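4. Mounting the arm and checking its reach

This section covers the arm, its pedestal and the table it works over. Finish section 3 (control box and emergency stop) first. If you are building in the Dornstead shop, the pedestal is already drilled and you can skip step 2.

You will need:
Skelley arm with round base
Nevix parallel gripper, two-finger
Pedestal, black
Hex key set, torque wrench, tape measure, masking tape
A laptop with the Dudek simulator installed and the room file loaded

CAUTION: Two people are needed to lift the arm. Hold it by the base and the lower link. Do not lift it by the gripper or by the black joint rings.

1. Set the pedestal on the bare floor. Rock it by hand from each corner. If it moves, shim it before you go on. Do not put it on carpet or on a rubber mat.

2. Mark the four bolt holes using the base plate as a template. Drill, clear the chips and test each bolt by hand. They should run in freely for the first few turns.

3. Lower the arm onto the pedestal and turn the base until the red button is on the side you can get to without leaning over the table. On the Dornstead layout this is the right side. Start all four bolts before tightening any of them, then tighten in a cross pattern.

4. Fit the gripper. The two fingers should point straight down when the wrist is at its zero mark. Plug in the short cable and leave enough slack for a full turn of the wrist.

5. Move the table up to the pedestal. The table can sit at an angle to it, but the tabletop must not press against the block. A table that touches will pass every bump into the arm, and you will chase the error for days.

6. Measure from the center of the base to the nearest corner of the table. Enter the figure in millimeters in the room file under table_offset. The build we used for this guide came to 357. Yours will be different, so do not copy it.

7. Before you power the real arm, open the room in the simulator and put the objects you plan to use on the table. Use a full table, with tall things and flat things together. The set Kalliopi Tzavaras put together has an armillary sphere, a hardcover Arabian Nights, a tissue box and a hawk figurine, and it is included with the room file. 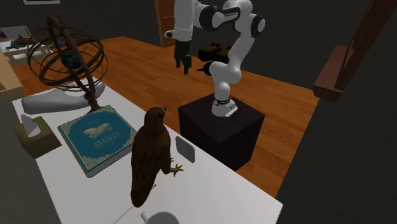 8. Park the simulated arm with the gripper over open floor, clear of the table. Save this pose as HOME. All programs in section 5 start and end here.

9. Run the sweep test at low speed. The arm moves out over the table and back to HOME. Watch the elbow as well as the fingers. Thin shapes such as the rings of the sphere are easy to miss from one view - turn the view and run the sweep again.

Note: If the simulator stops with message 426, the arm has met its own pedestal. Raise HOME a little and repeat step 9.

Note: The simulator treats the tissue as a solid part of the box. A real one bends, so a grip that fails on screen may still work on the bench.

10. Clear the real table completely. Power up, send the arm to HOME and compare it with the screen. If the two poses do not match, stop and redo step 6.

CAUTION: Keep one hand near the red button during the first real sweep. Stay out of the space between the table and the wall while the arm has power.

11. Put the objects back one at a time, starting with the flat ones, and run the sweep after each. Leave anything breakable until last.

Steps 5 and 6 were rewritten by Pantelis Psarras in November. If your printed copy asks for the offset in inches, it is the old one. Go on to section 5, Teaching a pick.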